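Posted in August by Binta Anozie

The hall floor is white tile, and it shows everything. I spent the evening clearing it before washing, and these notes are mainly so that I do the jobs in the same order next time.

Small items come up first, by hand. The vacuum has a 435 mm head and pushes anything solid ahead of it until it jams against the skirting. Chairs go into the bedroom, legs up on the bed. The rug is rolled and stood in the bath.

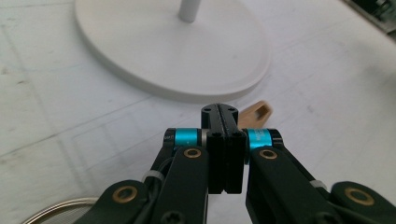

Sorting takes longer than lifting. I use 2 trays, one for parts I can identify and one for the rest. The tan piece on the tiles went into the second tray, as I could not say whether it was wood or plastic without turning it over under the lamp. Anything still there at the end of the month is thrown out.

Washing is plain warm water and a flat mop, with a 4000 ml bucket filled halfway. More than 2000 ml slops over when I carry it past the door. Detergent leaves a film on glazed tile, so I have stopped using it. The grout by the radiator needs a stiff brush and will have to wait.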